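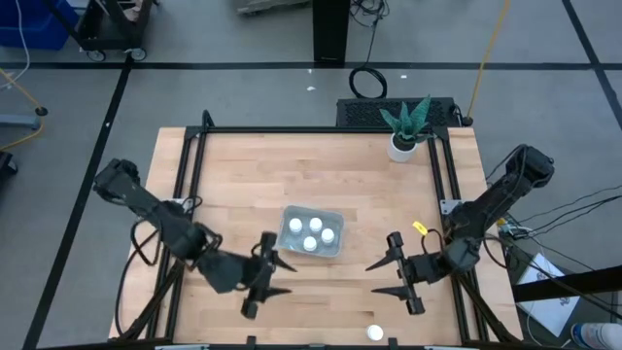

Where do all the empty tubs and pots go? In the plastic bins on the tables, lids on, and please give them a rinse first.

Tub collection is back for June. Last time Fevstead brought in 85, Lockwood 101, so well done Lockwood and come on the rest of us. Plain white ones are best, any size, screw lids especially. No glass. No paint pots, we had 5 of those and they had to go to the tip.

Labels off if you can manage it. Warm water and a bit of washing up liquid, leave it an hour, most peel straight of. The stubborn ones need cooking oil. 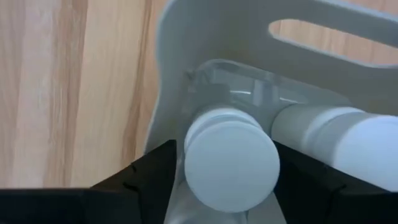

Darren Mellor asks whether the little ones count, the tablet pots and so on, as he has a drawer full. Yes Darren, bring the lot. Small ones are wanted for seeds and beads, they go quickest.

When packing a bin, big ones at the bottom, small ones down the gaps. Don't heap it above the sides or they roll off when it's carried.

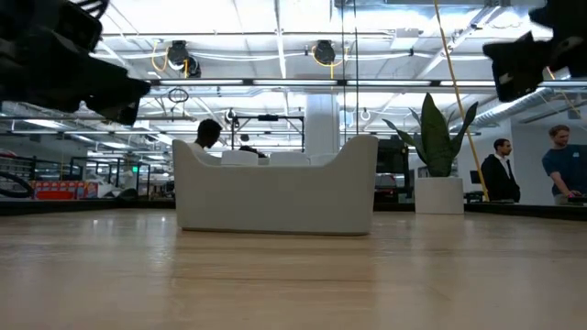
Pale rounded shapes in the bin, plant standing guard.

Collection goes to Senaren at 4pm, so anything later waits till the next run. Firnero have asked for 37 large jars with lids that fit, for there craft cupboard. 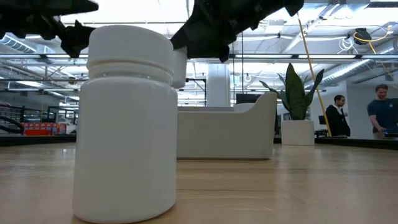 Odd lids still welcome, keep them in a seperate bag. If you have a lid and no jar, or a jar and no lid, bring it anyway and we'll try to match them up. Spare bags on the hook by the door.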